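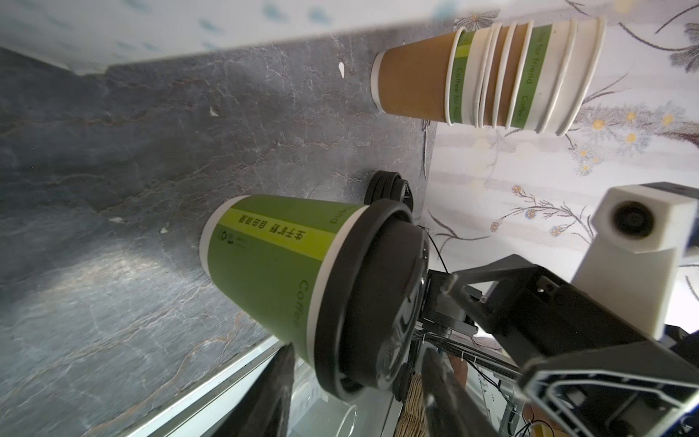
Paid studies / Open calls

Come teach our robot arm to handle coffee cups (Pevport)

Hi! I run the teaching sessions at Hendora, and I'm looking for people who'd like to spend a couple of hours steering a robot arm by remote control. You hold a pair of handles, the arm copies what your hands do, and every move gets saved so the robot can learn from it later. Right now we're deep in paper cups and lids: picking them up, tipping them over, setting them straight, stacking them. It sounds easy until you try to grab a cup by the lid without squeezing too hard!

You don't need any tech background. Some of my best people so far have been a baker and a retired piano tuner (great hands, both of them). I do need you to be 18 or over, okay with standing for a while, and patient, as you'll be doing the same small job many times over. Left-handed folks, please write in, we're short on you.

A session runs 2 hours with a break whenever you want one. The first one is mostly practice with me next to you, and after that we aim for 100 good tries per visit. Drops and fumbles are fine, just press the pedal and start that try again. I'd love for you to come for 7 sessions in all, but if you can only do three or four, tell me and we'll work it out. Pay is by the session, same rate for practice, and bus fare is on us.

We're on the second floor of the Prernholm building, 876 Shibata Street, and there's an elevator. Sessions start in November, mornings from 9:30 or evenings from 6.

To sign up, use the form at the bottom of this page and put "cups" in the subject line. Tell me which times suit you and whether you wear glasses, so I can set the screen up right.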